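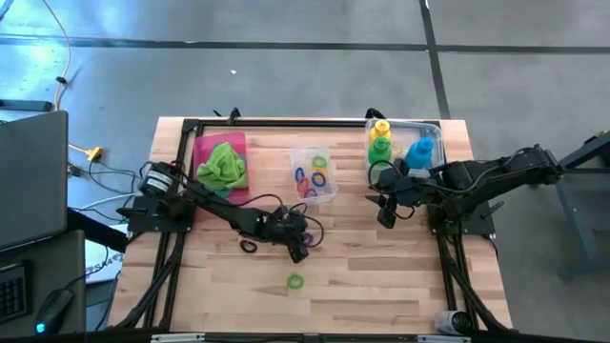
Saturday, September 14, 2024

Open day. Feet hurt, voice mostly gone, writing this up before I forget all of it.

Doors were at ten and people were already waiting outside, which I did not expect on a weekend. We had the two-arm table on Zistar for the whole day (the Korov cell was roped off and only ran on the hour, so we got most of the wandering traffic in between). Final head count from the front desk was around 3,000 for the building. I have no idea how many of those came past us but it felt like all of them!

What was on the table, for whoever sets up next: rings and their clear container back center, clear bin with the yellow, green and blue bottles back right, pink sponge and the lime-green cloth back left. A few rings out on the wood to start with – one green one well toward the front, a black one and a purple one closer to the middle by the left gripper. I like having a ring far out on its own like that, people understand right away that the arm has to go and get it. Left arm did rings, right arm did bottles. Cloth and sponge were meant for the wiping demo in the afternoon.

Rings went really well. Kids picked the color, we typed it in, left arm went and got it. The little kids yell the color at the arm instead of at us, so by noon we were just repeating whatever got yelled. Purple was by far the favorite. I logged 38 ring runs before lunch with 3 drops, all three on rings that were lying half on top of another ring. Flat on the wood it didn't miss once. Same thing we saw in the lab last week, so the grasp height on stacked rings is still not right and I'd like to look at it Monday before anybody touches anything else.

Bottles were more mixed. The approach from the front of the bin is fine for the green one because it sits nearest, and then yellow is directly behind it in the corner and the arm has to go over the top. Twice it nudged green on the way to yellow and I hit pause. Nothing fell, but it looks scary with a crowd and I talked too fast through both of them. Next time either spread the bottles out or always do green first. I'd vote for green first, it's a nice tight bin and moving things around for the show feels like cheating a bit.

The wiping demo we ran exactly once. The arm picked up cloth and sponge together, as one lump, carried the whole thing over and wiped the table with it very seriously. Biggest applause of the day. I didn't explain that it was wrong until somebody asked, and then I did, and they seemed to like it even more. After that I left the wiping alone. Start with the cloth beside the sponge and it will probably behave.

Questions I got over and over: how much does it cost, does it know what a ring is, can it fold laundry, is somebody driving it from the laptop. That last one came up so much that I started standing a step back from the keyboard during runs. One retired machinist stayed nearly an hour and wanted to know about backlash in the shoulder joints, and I had to admit I didn't have a number. Would be good to have one. He also said we should put a tape mark on the wood for the ring container, and he's right, it creeps toward the back every time someone resets it.

The Alipour people came by around two with their own group, mostly to compare grippers. They run shorter fingers and think ours flex too much at the tip. We promised to swap a pair for a couple of weeks. I still owe them the drawing.

Alau stopped logging at some point after lunch. The disk filled up and it gave no warning at all, just kept showing the green status. So we have 44 clean episodes saved and then a lot of afternoon that only exists in my head. Somebody please add a free space check at startup – I'll do it if I get there first.

To do:
stacked ring grasp height
free space check in Alau
tape mark for the ring container
finger drawing to Alipour
backlash measurement, both shoulders
more throat lozenges for the next one

Left the table as it was and powered both arms down at the switch. Logs are copied to the shared drive under the date, plus my ring tally from the morning.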